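Where Does the Water Go?

Pull the plug in the bathtub and whoosh — the water spins away down the drain! But it still has a long trip ahead of it. Used water is called wastewater, and in the town of Candham it all heads to the Plomen treatment plant.

First the water squeezes through big metal screens. They catch rags, sticks and even lost toys! Next it sits very still in a giant tank, so sand and muck can sink to the bottom.

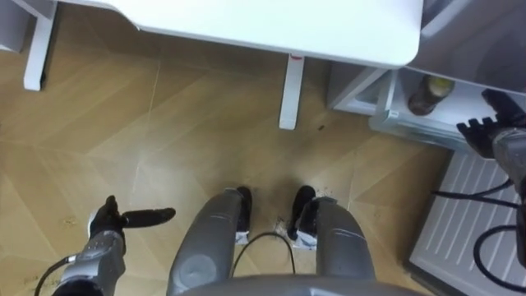 A white table on a floor with a slanting pattern.

Now for the best part: the germ helpers! Tiny living things called bacteria gobble up the dirt that is too small to see. They need air to breathe, so pumps blow bubbles through the tank all day and all night. It looks like a huge pot of soup (please don't taste it).

After 24 hours at Plomen, the water is clean enough to flow back into the river, where fish and ducks are waiting.

You can help too! Only flush toilet paper, and scrape greasy plates into the trash before you wash them. The bacteria really don't like bacon fat.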